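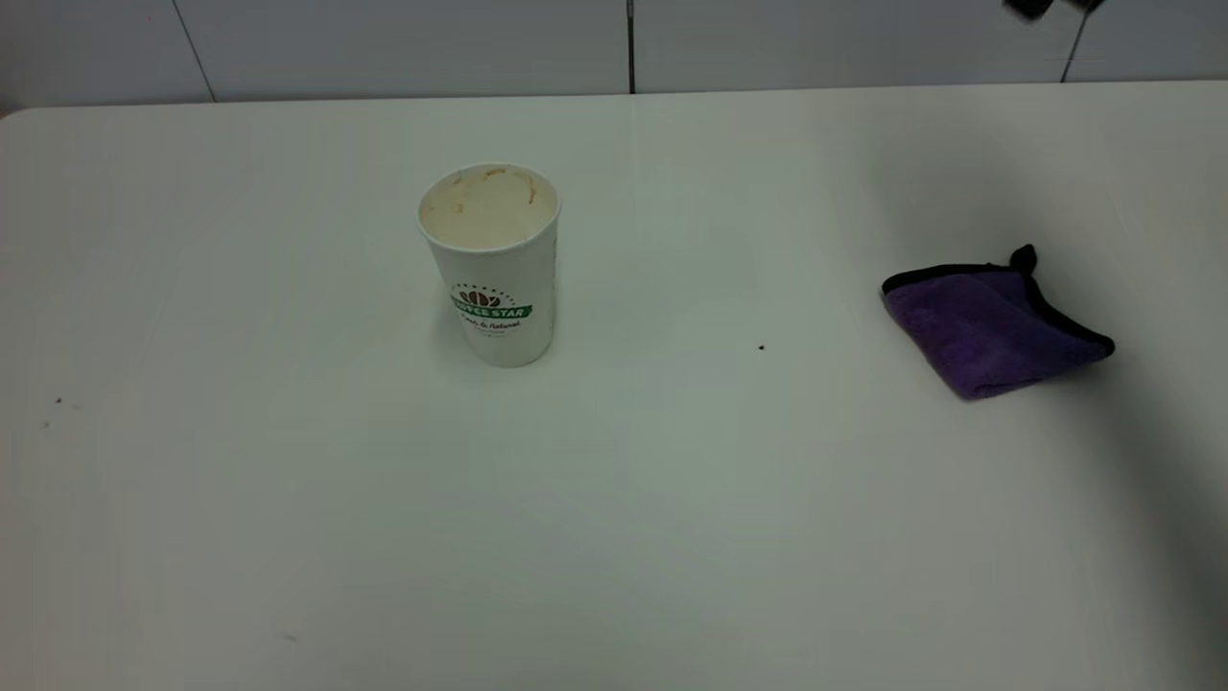
According to Timothée Pruvost, a table has been wiped when the next person puts a sleeve on it without swearing. He offered this in reply to our draft definition, which ran to half a page and mentioned reflectance. We have kept our definition for the analysis and his for most practical purposes, and the gap between the two accounts for a good part of what follows.

4. Results: the spill and the cloth

4.1 Where the drink goes

The Skekum forms gave us 698 reports of spilt hot drinks from the two buildings, Rendau and Clurlow. Tea and coffee are treated together here. We did try to separate them, but respondents were unreliable on the point, and several wrote "brown".

A full paper cup and a nearly empty one make quite different messes. The full cup sends its contents off in one direction, usually towards paperwork, and reaches the edge of the table before anyone has stood up. The nearly empty cup leaves a small puddle near the mouth and stops. Respondents rated the second kind as trivial and were much slower to deal with it. Some finished their meeting first. One finished it, booked the room again for June and left.

Small spills matter more than their size suggests. A thin puddle of milky coffee dries from the outside in, and the rim sets while the middle can still be lifted with a cloth. Wiped at that point, the middle goes and the rim stays, so the table acquires an outline of a spill that has officially been dealt with. We call this the ghost. The term was disputed within the team and survived by default.

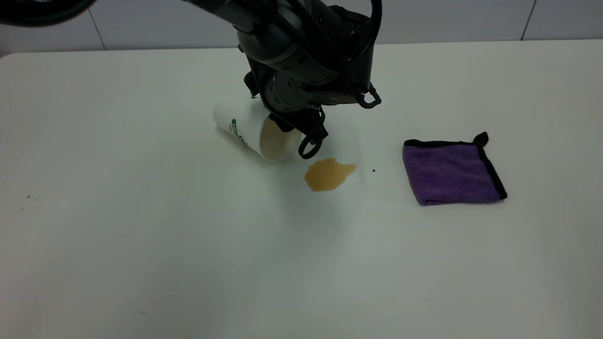

Figure 4. Overturned paper cup, with the spill by its open end and a folded purple cloth to the right.

4.2 Which comes first

Faced with a cup on its side and a puddle beside it, people must choose between righting the cup and reaching for the cloth. We had assumed that everyone rights the cup. At Rendau they mostly did. At Clurlow the commonest first action was to say "oh no" and look about for somebody else, which our coding scheme had no box for. We added one.

Righting the cup first is the better course, with one reservation. A cup that has been on its side keeps a little drink along the lower wall, and if it is picked up by the rim and swung upright at speed, this travels. The second spill is smaller than the first and lands further away, often on the person tidying. Respondents almost never reported it as a separate event. We found out about it by asking about shirts.

A further group picked up the cup, looked into it, and put it down again in the puddle. This yields a ring in addition to the ghost, and we can suggest no reason for doing it except that one of the authors does it too.
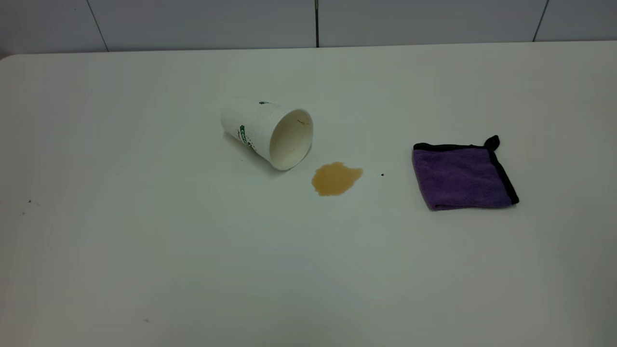

The direction of the wipe turned out to be the strongest habit of all. Asked to show us how they would clear a spill, people drew the cloth towards themselves, across clean table, and collected whatever came along at the near edge. Very few worked inwards from the rim, as the notice in the Fakhoury kitchen has advised for years in capital letters. Those who did had generally worked in catering and were a little pained by the question.

4.3 The folded cloth

Microfibre did better than paper towel on fresh spills and no better on dried ones. A cloth folded in four offers several clean faces in turn, and we had planned an analysis on that basis. It had to be dropped. Respondents used one face until it was brown and then used it some more, after which the cloth was folded neatly with that face inside and put back for the next person. Of the 100 cloths we collected at the end of the study, the tidiest were among the worst. 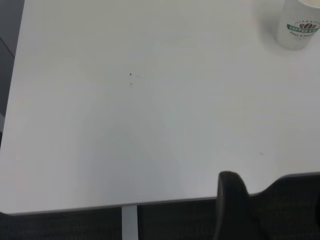
White tables were the ones people complained about, and also the ones they kept cleanest. A pale surface shows every speck and scuff, including those that have nothing to do with drinks, and a good deal of effort went into rubbing at marks that were part of the table by then. On the darker tables at Clurlow the same residues passed without comment until somebody's papers stuck to them.

We had meant to compare the two by scoring each surface before and after wiping. The scorers agreed well on puddles, fairly well on rings and hardly at all on ghosts, which one of them could see only when crouching. Scores for ghosts are therefore left out of the totals and given separately in the appendix, with the height of the scorer.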